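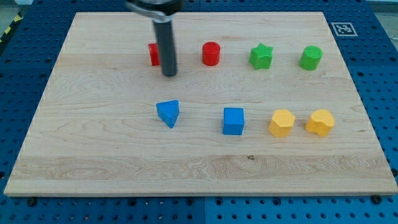

A maple board on a perforated table. The grain runs faint and straight over most of the face, with a more figured band and one small dark knot.

THE BOARD AND WHAT HOLDS IT

Maple is sold on its color and bought again on its hardness. Between those two points lies most of what a small shop needs to know about preparing a flat panel, and most of it concerns what is underneath.

Tâm Từ has prepared maple panels in Tomport for 13 years, first for a kitchen fitter and now for her own shop, Gellix. A typical week takes in 23 blanks. Each is weighed, checked for moisture and left on open racks until two readings taken on separate days agree. Only then does it go to a table.

"People want to start with the face," she says. "I start with the back. If the back rocks, nothing you do on the face is true."

Her test is a plain one. The panel goes face up on a known flat surface and she presses each corner in turn. A click means twist. A panel that clicks goes back to the planer, and one that clicks a second time is cut down for smaller work.

Perforated metal tops have spread through shops of this size over the past decade. A solid bench accepts clamps at its edges and little else. A regular grid of holes accepts a fastener nearly anywhere, so the fixing can be chosen to suit the panel. Dust also falls through the open holes, which matters more than it sounds: one chip under a board will lift it enough to show up in the finished thickness.

The drawback is screws. A screw through the face leaves a hole, and the hole has to be planned for. Gellix keeps its fixings near the edge, in stock that will be trimmed off, and snugs them down by hand. Overtightening pulls a slightly bowed board flat for as long as it is held and releases the bow when the screws come out.

Murdo MacLeish, who supplies timber from a yard at Kesthorpe, sorts his maple by figure before he sorts it by width. Plain, straight stock is predictable under a cutter or an abrasive. Figured bands are less so. The fibers change direction within a short distance, and a pass that leaves a clean surface on one side of the band can tear on the other. His advice is a shallower pass and a finer grit through the figure.

Knots get the same caution. A small, tight knot is sound wood and can stay. It is harder than what surrounds it, so soft-backed abrasives cut the surrounding maple faster and leave the knot standing slightly proud. A firm backing pad corrects most of this.

Từ works from 80 grit upward and does not skip steps. Between grits she vacuums the board and the table and wipes the face with a dry cloth. Raking light from a low lamp shows scratches that overhead light hides. She marks them in pencil and sands until the pencil is gone.

End grain is treated last. It drinks finish faster than the face and will darken if left coarse, so it is taken one grit further – two on pieces for the table. The first coat of oil is thin, and the panel stands on edge overnight with air on both sides.

Removed from the table, each panel gets the corner test again. Từ records the result in a notebook, along with the yard and the month it arrived. The June stock, she notes, moved more than the rest.

COMMENTS (4)

Innes Munro
Good to see the back of the panel get some attention. What moisture reading do you call dry enough? The article only says the two should agree.

Genalyn Dalisay
We slot the screw holes on wide boards so the wood can move. Round holes split one on me last winter.

Gemechu Tsegaye
Agree on the firm pad for knots. I use a cork block and finish that spot by hand.

Innes Munro
@Genalyn slotted along the grain or across?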